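# Reading order for the Damside books with a nine-year-old

**Aishwarya Namboodiri**

I have the first two Damside paperbacks and the omnibus, which runs to 873 pages. The omnibus puts the Skarnitz novella before book one. The paperbacks list it after book three. My daughter is 9 and wants one chapter a night. Which order causes fewer problems? Also, is the faith material in the later books explained, or does it assume the earlier ones?

## Replies

**Pronina**

Use the paperback order. The novella takes place first but was written fourth, and its last chapter gives away who Thomas is. Book two depends on the reader not knowing that.

The omnibus text is otherwise the same, with two exceptions:

- The map is printed once, at the front.
- Chapter titles in book three are dropped, so keep a bookmark in the contents page.

For bedtime, most chapters take 30 minutes aloud. The flood chapters run longer - split them at the line break.
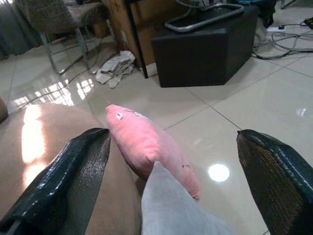 ### On the faith material

It assumes the earlier books. The baptism at the weir in book four refers back to a promise Thomas makes in book one, and the text does not repeat it. The prayers are short and can be read without notes.

**skarnitz_reader**

I read it omnibus order and it was fine. You guess Thomas pretty early anyway. Book five is over 1,000 pages in the large print so don't get that one by mistake like I did in August.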